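Marble vanity top: seal it, or just keep it clear?

cgauthier56
We have a long marble vanity in the guest bathroom, beige and brown, with a backsplash to match. Small things get left out on it all the time. I'd like to know what stains and what doesn't before I pay for sealing. 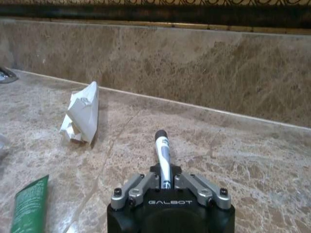 Marker held over the counter, tissue and green tube on it.

3 comments

Drerov
Seal it. Marker ink and anything in a tube can soak into marble. I paid 50 dollars for a bottle in July and did two coats.

sigita_dz
I disagree. Ours is 21 years old and was never sealed. Wipe it with a damp cloth, dry it, and keep vinegar cleaners off it. What does the sink area look like?

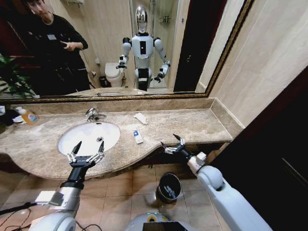 Gakovmont Home Care Club | Bath & Stone Group

cgauthier56
Undermount oval, white, with a single-lever faucet behind it. The front edge curves out around the basin. I was quoted some 1000 dollars to polish and seal the whole top, and that seems like a lot.

Drerov
Too much for one vanity. Do the water drop test first. If the spot goes dark in ten minutes, it needs sealer.
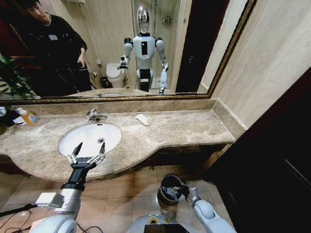
And test near the backsplash as well as by the faucet. The two can be different.

sigita_dz
Fine, the test costs nothing. I still wouldn't polish it.

cgauthier56
Will try it in both places. Thanks, Colton

12 shares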